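Budget for the table before the arms

Every December somebody asks me what a two-armed robot costs, and I never know which number they want. The quote is the easy part. When we bought ours from Rafferty, the arms took most of the money and all of the meetings. The rest of the bench got one line, marked sundries.

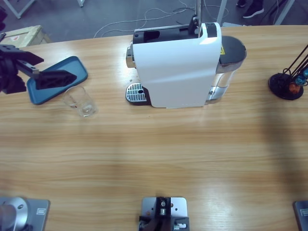

That line ran over in the first month. Ollach, who sold us the brackets, were fair on price, but we had ordered for a bench we hadn't measured. My advice now is to draw the job first and price the robot last.

Coffee is our test job at Delwood. It sounds frivolous to finance people and I've stopped arguing. A domestic machine is cheap, it has a lever and a tank, and anyone can judge the result. 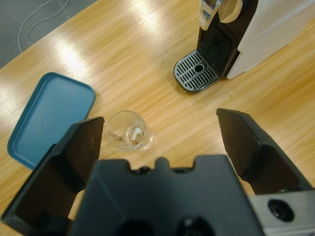 What the quote leaves out

Consumables, mainly. We got through 138 capsules before we had a program I'd show a visitor, and I had allowed for two boxes. Somebody has to buy them, and somebody has to load the rack. In our case it holds an orange capsule nearest the base and teal ones after it, and refilling it is staff time. 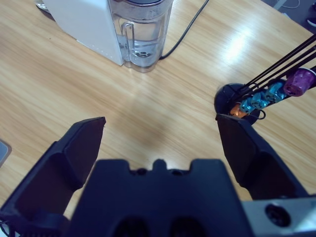
Water is the same sort of cost. It never appears in a plan, yet a person has to keep an eye on it. The tank on our machine is clear plastic, so the level can be read at a glance, and I'd pay extra for that on any equipment.

Floor space is the other one. Nedunus sent a layout that showed the table and nothing else, and we signed it.
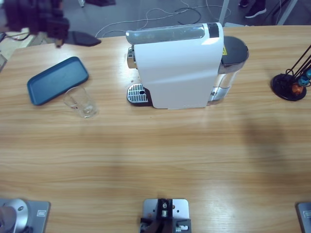 I would now put cable management in the first budget, as its own line with its own figure. Ours run in white and black tangles across the floor behind the coffee machine, where people stand. Proper trunking would have cost less than four days of an engineer's time. It's in next year's request, along with more capsules.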